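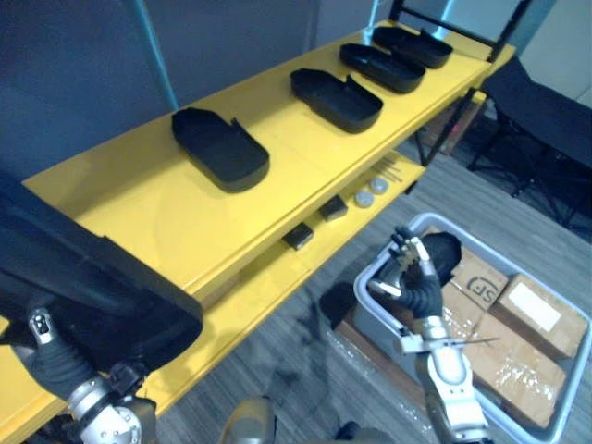 Photo: Sebastián Lagos

Guides > Prudis for Clerks > Proclamations and Certificates > Setting Up a Request

Setting up a heritage month request

Use this section to enter a request for a city proclamation and the certificates that go with it. You need a Clerk or Deputy Clerk login. Community groups with a Guest login can fill in the request form but can't send it to council.

Before you start, have the following ready:

- the legal name of the group making the request
- the month or observance to be recognized
- the draft text of the proclamation
- a list of certificate recipients, spelled the way each person wants it printed

Creating the request

1. Sign in to Prudis and open the Recognitions tab.

2. Select New Request, then Proclamation. If you only need certificates, select Certificate Only and skip to step 6.

3. In the Sponsor field, start typing the group's name and pick it from the list. Groups that have filed before, such as the Arancibia Cultural Society, appear with their mailing address filled in. Check the address before you go on.

4. Choose the observance. If it isn't in the list, select Other and type it in full. Don't use abbreviations here. Whatever you type is printed in the heading.

5. Paste the draft into the Text box. The limit is 2,000 characters, including spaces. The sample text supplied with the Bivwood template is 1,694 characters, and it fills one page with the seal in place.

Note: Pasting from a word processor can carry over curly quotes that print as empty squares. Use Paste as Plain Text.

6. Under Signers, select every official whose signature will appear. The template holds up to 3 signature lines. For more signers, request separate certificates from each office.

7. Add recipients one at a time or upload a list. Uploaded lists must have one name per row and no title row. Accents are kept, so a name like Joaquín Acuña prints correctly if it was typed correctly in the file.

8. Select Preview. Read the whole page, including the date line and the name of the council district.

9. Select Send to Agenda.

CAUTION: Once a request is sent to the agenda, the proclamation text is locked. To change it, the clerk of record must withdraw the request and file it again, and it loses its place in the meeting order.

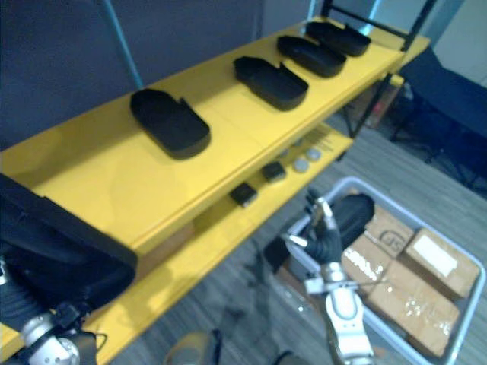 PRINTING AND PICKUP

Certificates can be printed as soon as the request shows Approved. A request that shows Noted has been read by staff but hasn't been approved.

1. Open the request and select Print Set.

2. Load certificate stock face up in the bypass tray. The regular tray will crease it.

3. Print one copy of the first certificate and compare the seal with the border. If the seal touches the border, set Scale to Actual Size and print it again.

4. Print the rest. A set can hold up to 70 certificates. Larger lists are split into a second set, which has its own Print button lower on the page.

5. Mark the request Ready for Pickup. The sponsor gets an email with the counter hours.

Note: If the presentation is at an outside location such as Drellari Hall, enter it under Event Location before you mark the request ready. The pickup email shows City Hall otherwise.

CAUTION: Don't print from the Preview screen. Preview copies carry a gray DRAFT mark that is faint on screen and easy to see on paper.

For a November observance, the form opens when the August agenda closes. Requests entered earlier are saved as drafts and have to be sent by hand.

Next section: Letters from State and County Offices

Prudis Clerk Support | Contact | Copyright Prudis, all rights reserved | Back to top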